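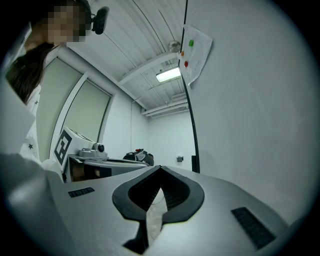 Week 2: Linen, cotton and the care of household cloth

2 comments 40 shares

Course handout, Textiles at Home, Wevirlow Evening School
Teacher: Jordan Holroyd

Last week we spoke about where fibers come from. This week we look at what happens to a cloth after it leaves the shop, and why two sheets of the same color and the same price can age so differently.

1. Fiber and weave are two separate questions

Many students mix these words, and I did the same when I began. Cotton is a fiber. Sateen is a weave. A cotton sheet can be plain weave, twill or sateen, and each will feel different in the hand. In plain weave, each thread goes over one and under one. Twill makes small diagonal lines, and you know it from jeans. In sateen the threads lie longer on the surface - this gives the shine, but they also catch more easily on a ring or a rough fingernail.

Please bring one piece of cloth from home on Sunday. It should be old enough that you don't mind if we pull some threads out of it.

2. Why cloth creases

When a cotton or linen fiber takes in water, the bonds inside it become loose. If the cloth dries while it is folded, new bonds form in the folded position, and the crease stays. Ironing does the same thing again, but flat. A dry iron on fully dry linen works badly, and a little steam changes everything.

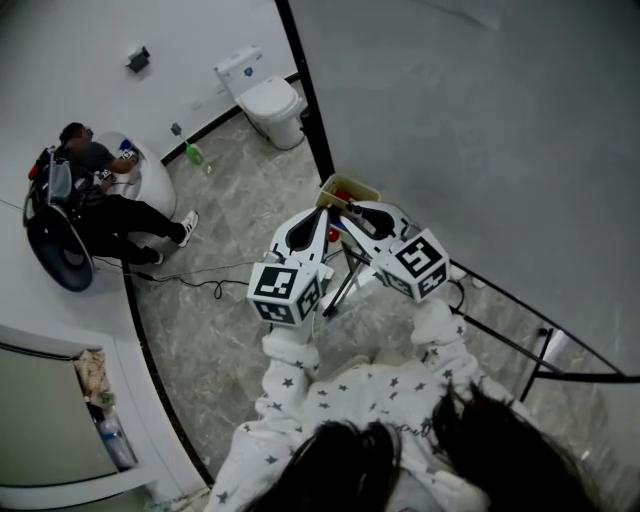

Wool behaves in another way. The fiber has a natural spring, and a wool jacket which hangs one night in a damp bathroom will often lose its creases without any iron. Polyester holds very few creases from wearing, but a crease made with too much heat can stay forever.

3. Shrinking

Most of the shrinking in woven cotton is only the thread going back to its relaxed length. In the mill the cloth is stretched during weaving and finishing, and the first warm wash lets it go. For this reason we wash the cloth before cutting.

Class exercise: the sample we call Nitska (unbleached, plain weave) measured 204 cm before washing. Measure it again after the wash and write the loss as a percentage. Divide the loss by the first length, not by the second. Last term half of the group did it the wrong way.

4. Temperature and labels

The number in the washtub symbol is the highest temperature allowed. It is not advice. A sheet marked 60 can be washed at 40 if it is only lightly used. One line under the tub means a gentler cycle, two lines mean very gentle. An empty square with a circle inside is for the tumble dryer, and the dots tell you how much heat.

5. Reading

Parsons, chapter 2, the pages on finishing. The Flistden notes on starch are optional, and the copy in the school library has to stay in the library.

Homework: choose one item you wash often. Write down its fiber, its weave if you can see it, and what the label says. Half a page is enough.

Last updated: November

Contact the school office | © Wevirlow Evening School | Back to top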